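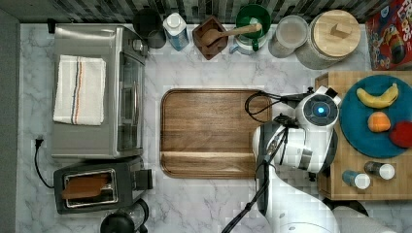

Kallus 台面示教数据集 说明文件

版本更新日期：2026年3月17日

Kallus 收录的是人教机械臂在厨房台面上做事的过程。示教方式分两种：一种是操作员直接握住机械臂，带着它走完动作（下文称“手把手”）；另一种是操作员坐在旁边，用 Clika 手柄遥控（下文称“遥操作”）。两种方式使用同一张台面、同一套任务说明，方便对照。

数据集共有 1577 条示教。其中手把手 665 条，遥操作 852 条，其余为混合示教，即先用手带到物体附近，再换成手柄完成抓取和放置。混合示教数量少，没有单独划分训练集，使用时请按 mode 字段筛选。

任务范围

任务都是短动作：把水果从盘子移到砧板，把水果放回盘子，把调料瓶挪到指定位置，把小木块立在圆木板上，以及空手移动到某个目标点上方再退回。没有切削，没有加热，也不涉及液体。烤箱和面包机留在台面上作为背景和障碍物，任务中不要求机械臂去碰它们。

每条示教对应一句任务指令，中文和英文各一版。指令由标注员事后根据录像核对过，如果操作员做的和原指令不一致，以核对后的为准，原指令保留在 instruction_raw 里。 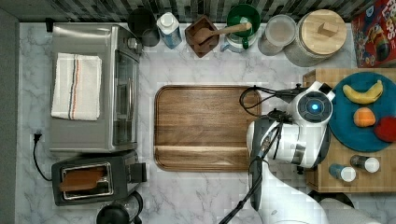
遥操作的手柄映射采用末端坐标系，推杆向前就是夹爪沿自身前方移动。早期试过用基座坐标系，操作员在砧板右侧工作时经常推错方向，那批数据没有放进来。手柄扳机控制夹爪开合，行程是连续量，记录在 gripper_cmd 中，夹爪的实际位置记录在 gripper_pos 中。两者之间有延迟，训练时选哪一个作为动作标签，会影响抓取时机，我们自己的基线用的是 gripper_cmd。

手把手示教时，机械臂处于重力补偿模式。操作员握住腕部后方，夹爪由另一只手按键控制。这种方式的 action 字段没有真正的指令值，是由下一时刻的关节位置推算出来的，文件里用 action_source 标明。把两种方式混在一起训练之前，请先看一下这个字段。

目录和字段

解压后有 episodes、meta、calib 三个目录。episodes 下每条示教一个文件夹，里面有各路视频、states.parquet 和 episode.json。meta 下是任务表、操作员编号表和划分文件。calib 下按采集批次存放相机内外参。

episode.json 的主要字段如下：
mode：hand、teleop 或 mixed
task_id：任务编号，对应 meta 里的任务表
operator：操作员匿名编号
success：任务是否完成，由标注员判定
retry：过程中是否有重新抓取
switch_t：仅混合示教有，切换到手柄的时刻
note：自由文本，可为空

关节状态和视频共用一个时间轴，时间戳以主控机收到数据的时刻为准。视频没有做插帧，缺帧的位置在 dropped 字段里列出。

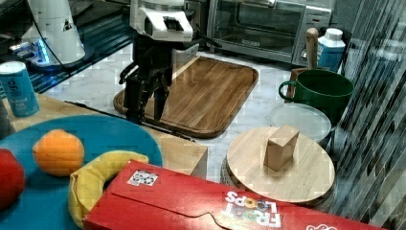 Storkgate 机器人部 示教与数据组

采集流程

主要采集工作在十一月进行。每次开始前，操作员按任务卡把物体摆好，机械臂回到起始姿态，然后开始录制。任务卡只规定物体放在哪个区域，不规定精确位置和朝向，所以同一个任务里物体的摆放会有变化。

新操作员先做练习，练习数据不收录。练习的标准是能连续完成抓取和放置，中途不碰撞台面。达到标准之后，手把手和遥操作交替进行，避免某个人只留下一种方式的数据。

录制过程中出现下面的情况，整条作废：急停被按下；视频中断；操作员中途改做别的任务。抓空后重新抓、物体放歪后再调整，都保留，并把 retry 设为真。失败的示教也保留，success 为假。有些用户只需要成功样本，直接过滤即可。

视角

各条示教包含俯视、侧面和腕部视角。俯视相机能看到砧板和大部分物品，但右侧的盘子有时会超出画面，做目标检测时要留意。侧面视角里前景物品可能挡住抓取点。腕部视角离物体近，模糊比较多，靠近柜台边缘时水果可能只露出一小块。我们没有因为遮挡或模糊删除数据。

标注

标注用的是 Opoku，分段类型包括接近、抓取、搬运、放置、撤回。其中 500 条做了逐段标注，编号列在 meta/segmented.txt，其余只有整条的成功标记和任务指令。分段边界以夹爪动作为依据：夹爪开始闭合算抓取开始，物体离开支撑面算搬运开始。碰到操作员停顿的情况，停顿归入前一段。 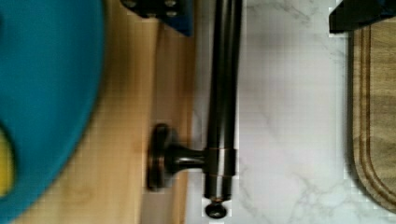 Selma Gashi：我用遥操作那部分训练时，发现接近阶段末尾常有一小段停顿，策略学完以后也会停在物体上方不动。把静止时间长的片段截短之后好了不少。建议在说明里写清楚停顿没有处理过。另外手把手的轨迹明显更顺，但最后对准的那一下不如手柄准，两种数据我现在是分开归一化的。

这条意见已采纳。停顿确实没有处理过，原始速度照录。meta 目录下新增了 idle_ranges.csv，列出每条示教中关节速度低于阈值的区间，阈值写在文件第一行，可以自己改了重算，脚本是 tools/find_idle.py。归一化的统计量也按 mode 分别给出。

已知问题

一部分手把手示教中，操作员的手会进入腕部视角。这些画面没有遮盖，训练出来的策略如果依赖手的出现来判断时机，部署时会失效。

砧板在不同批次之间有轻微移动，calib 里的外参只保证相机和基座的关系，不包含砧板位置。需要砧板位姿的话请自行估计。

混合示教在 switch_t 附近会有关节力矩跳变，是控制模式切换造成的，建议切掉前后一小段。

力矩数据没有做零点校正，不适合直接用来估计接触力。

划分

训练、验证和测试按操作员划分，同一个操作员不会同时出现在两边。另附一份按任务划分的文件，用来测试对未见任务的泛化。两份划分不要混用，测试集有重叠。

使用限制

数据供研究和教学使用，再分发时请附上本文件。任务都在固定台面上完成，不能据此判断策略在其他厨房、其他机械臂上的表现，也不应作为人机近距离协作的安全依据。操作员均签署了同意书，声音没有录入，编号表不含姓名。

反馈问题时请写明示教编号、mode 和所用的划分文件。修正会记录在 meta/changelog.txt，已发布的编号不会重新分配。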